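3. Planning and Budgeting for a Baston Tabletop Cell

Complete this section before you request a quote. Purchasing needs the finished worksheet, and Myroslav Dmytriv signs off on any cell with options.

3.1 Size the work surface

1. List the largest and smallest parts the arm will handle.
2. Measure the area those parts need when spread out, then add 100 mm on each side.
3. Choose a perforated table that leaves room for a marker tag beyond the work board. Budget for the board separately – it is not part of the table price.

A plain wooden board fastened to the table is enough for trials with small blocks.

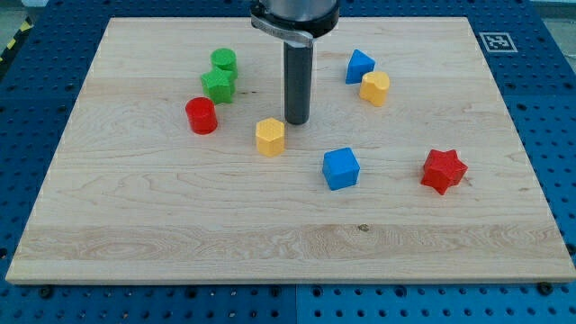 3.2 Price the tool end

1. Enter the base tool as line 616 on the worksheet.
2. Add two spare rods per cell.
3. Add the clamp bracket if your arm was bought before July. Older arms ship without one.

Note: Foltby brackets fit the Baston housing. Chávez brackets need an adapter, priced separately.

CAUTION: Do not order the tool until the arm's payload rating is confirmed in writing.

3.3 Allow for installation

Enter 2 days for a single cell. Send floor plans to Gumaro Villalobos at the Cliletstead office before the table ships.

Related sections
Choosing a Table Size
Marker Tags and Camera Setup
Spare Parts List
Returning a Worksheet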